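Home Issues Authors Submit Search

4.2 Memorial notices as a source

College newsletters remain an underused record of how small museums manage the loss of a patron. The present section examines notices issued by the Akulari Museum, a campus institution founded in 1945 to house the papers of a wartime diplomat. The corpus holds 275 notices, of which 19 concern members of the founding family.
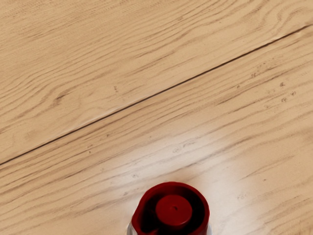 Each notice was coded for length, signatory and stated relation to the college. Coding was done separately by Khoury and Ocampo, and disagreements were settled by a third reader. Notices that were reprinted in the alumni magazine were counted once, under the earlier printing.

Family notices are longer than those for faculty and donors. They also name the museum before the college, an order seldom found elsewhere in the corpus.
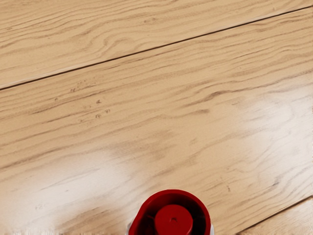 Ndung'u treats this word order as a sign of institutional rank. We read it more narrowly. Six of the family notices were drafted by the museum's own staff and passed to the college office for release, and the opening sentence was left unchanged in every case.
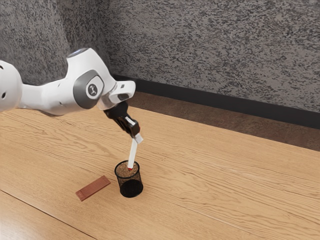 Figure 4. White robotic arm with a slender white stick in its gripper, at a black mesh pen holder.

The median lengths by category of person exclude notices shorter than one full sentence. Restoring them lowers the faculty median and leaves the family median where it was.
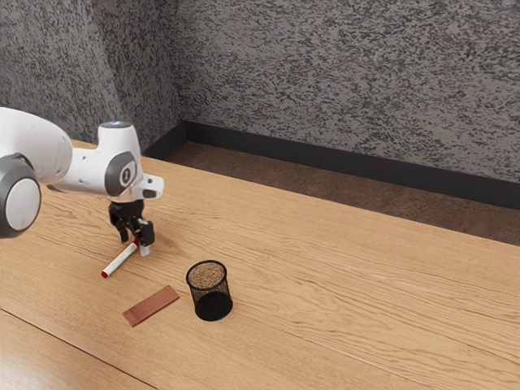 Which office signed the family notices?
The president's office signed most of them, and the museum director signed the remainder jointly with the dean.

Signatory is therefore a weak guide to authorship in this corpus, and the drafts held in the Claletti deposit were used wherever they survive.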